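Build 700 of Vurnen came up clean, and oh, the planner was a beauty! It took one look at the gap by the bed and began dreaming up paths.

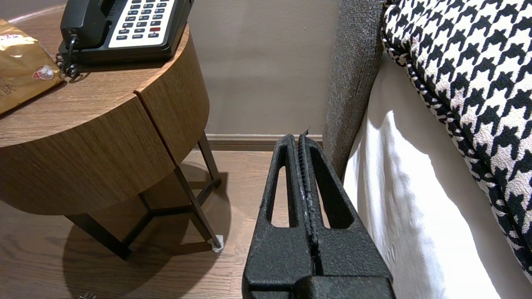 Slow it down, said the voice from Haverford, it doesn't trust its own map yet.

So I capped the speed and let it think. It drew 30 paths past the round table, each one smoother than the last!
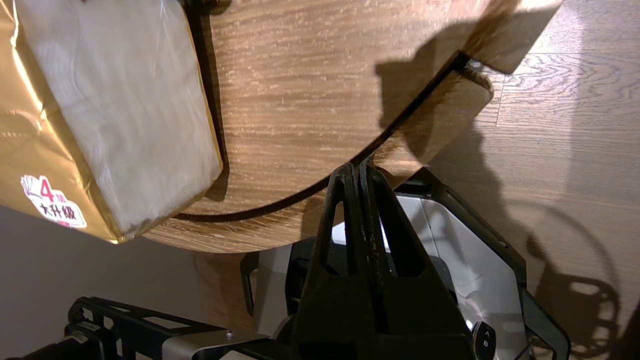 Grillurska, Issue 24, page 51

Vurnen threw out all but one. I had never seen a cost function look so shy.

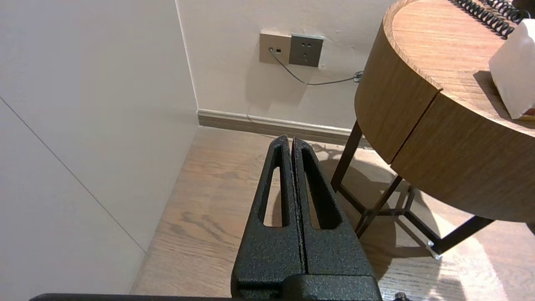

Then it asked for a fresh path, all by itself, and I whooped loud enough to wake half of Sislow.
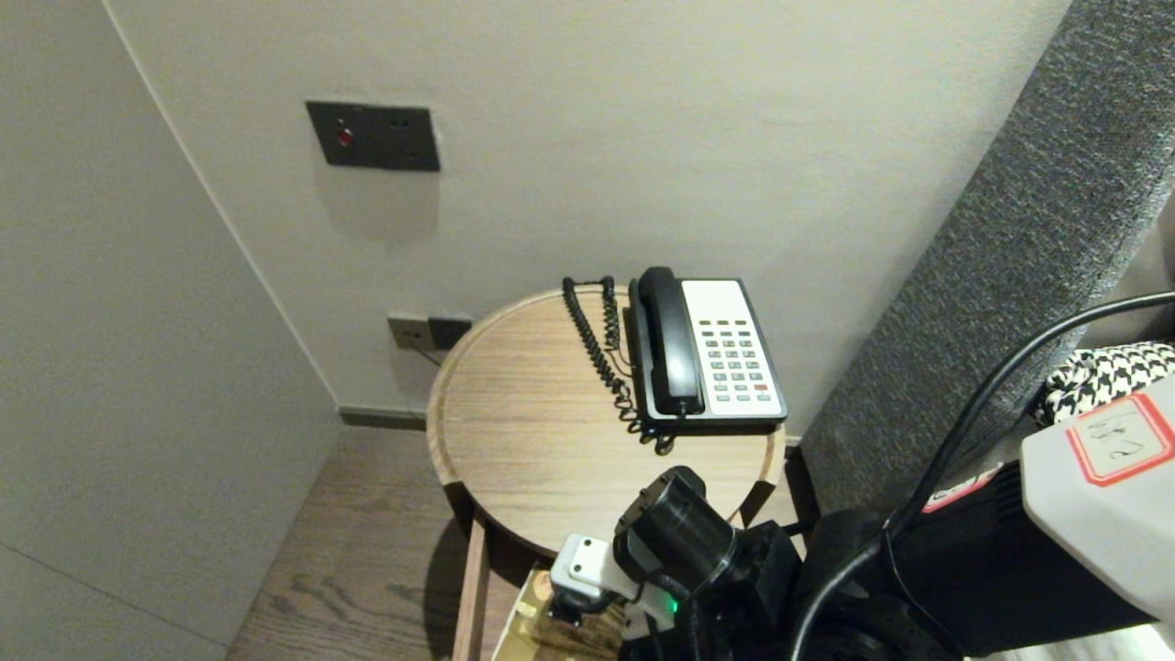
Did you teach it that? the voice wanted to know.

I hadn't! I opened the log and started reading from the top.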